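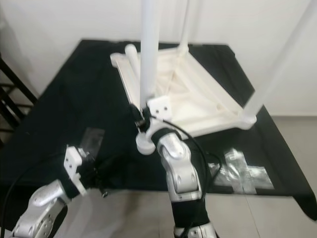 Last changed on 13 March 2023.

Lead-out program

A lead-out program, in television scheduling, is a program that is placed directly after another program with a large audience, so that it can keep a part of the viewers who are already watching. The program before it is called the lead-in. The same half hour of television can be both things at once: it is the lead-out of what came before and the lead-in of what comes next. In the trade press the word is mostly used for the program after a very big event, such as a sports final, an awards ceremony or the last episode of a talent competition.

Background

The idea is older than television. Radio stations already knew that many listeners did not turn the dial when a popular show ended, and they put new or weaker shows in the next place. Early television made this habit stronger. Changing the channel meant standing up and walking to the set, and in many areas there were only a few channels to choose from. Schedulers named this effect audience flow, or inheritance.

The remote control weakened the effect, and later the growth of cable weakened it again. On-demand viewing changed it in another way, as a viewer who finishes one program at home may start any other program from a menu. For live broadcasts, however, inheritance still has a value, and most networks which carry a large live event still plan the following hour with care.

Types of use

Schedulers use the lead-out place for different purposes. The most visible is the premiere. A new series gets its first episode in front of people who perhaps did not look for it, and the network hopes that a share of them will come back when the series moves to its regular place. The weak point of this method is that the regular place is often on another evening and without the same lead-in.

A second use is the special episode of a series which is already known. The series does not need to be explained, and advertisers can buy time in it with more confidence. Writers often prepare such an episode for people who have never seen the series, with a simple plot and a guest star, and the regular viewers sometimes complain about it.

The companion show is a third type. It follows a competition or a drama and talks about the episode that has just ended, usually with a host, a sofa and some members of the cast or the eliminated contestants. Companion shows are cheap to produce. They keep a large share of their lead-in audience in the first minutes and lose it quickly after that, so the strongest material is generally put before the first commercial break.

Late local news can also be counted as a lead-out. In the United States it is produced by the local stations and not by the network, and affiliates have for this reason a strong interest in what the network shows in the last hour of the evening.

Hammocking and tentpoles

Two neighboring techniques are often confused with the lead-out. In hammocking, a weak or new program is put between two popular ones, and it profits from both the viewers who stay and the viewers who come early. In tentpoling, one strong program stands in the middle of the evening with a weaker one on each side. The program after the tentpole is a lead-out in the full sense. The program before it is not, although it may gain some early arrivals.

Overruns

Live events do not always end on time. When a final goes into extra time, or when a results show is longer than planned, the lead-out begins late, and in the eastern part of a country with several time zones it may begin near midnight. Networks deal with this in different ways. Some print only an approximate time in the listings – for example with the words "following the game" – and others hold a short filler program ready, which can be cut or dropped.

Overruns also cause problems for measurement. If the ratings are first calculated from the printed schedule, the last part of the event is counted as part of the lead-out, and the lead-out looks more successful than it was. The preliminary figures are corrected later, but the first figures are the ones that are most often quoted.

Measurement

The basic measure is retention, which is the audience of the lead-out divided by the audience of the lead-in. There are three common versions of it. The first compares the averages of both programs. The second compares the last quarter hour of the lead-in with the first quarter hour of the lead-out, and it shows better how many people left at the moment of the change. The third follows the same households across the change, and it needs panel data which are not always open to the public.

An often cited case in the teaching literature is the quiz Olport, shown after the final of the singing competition Uventhorpe in June. Uventhorpe had an average audience of 3,874 thousand viewers, and Olport kept 2,221 thousand of them and other viewers together. This gives a retention of a little over 57 percent. The network presented the result as a success, and it was the highest audience that Olport ever reached. When the quiz moved to its regular place it could not hold this level, and it ended after 9 episodes. The case is used to show that a good retention on one evening says little about the future of a series.

The production company Novis, which made both programs, later changed the order of its summer evenings and put a repeat of Uventhorpe auditions before new titles. The results of this change were mixed.

Sponsorship

Sponsors may buy the lead-in and the lead-out as one package. This is attractive for a brand that is integrated in the event itself, for instance with a product on the judges' desk or in the waiting room of the contestants, as the message can continue in the next program without a pause. The coffee maker Kouris had such an agreement for Uventhorpe. Its cups were seen in the competition and in the companion show, but not in Olport, for which the rights had been sold separately.

Packages of this kind usually contain a clause about overruns. If the lead-out begins too late, the sponsor receives extra spots at another time – the so-called make-goods – or a part of the price is returned.

Criticism

Some critics say that the lead-out place is overvalued. They point out that many viewers of a large event leave as soon as the winner is known, and that those who remain are often tired or not really watching. Others answer that no other free place on a network can show a new title to so many people, and that a weak result afterward is more often the fault of the program than of the method.

There is also a discussion about the type of program. Comedies with a similar tone to the event seem to keep more viewers than serious dramas, but the number of comparable cases is small and the start times differ too much for a firm conclusion.

Related articles

Audience flow
Companion show
Counterprogramming
Hammocking
Make-good
Results show
Tentpole

We use cookies to remember your settings and to measure how our pages are read. By continuing to use this site you accept our cookie policy. Accept – Manage settings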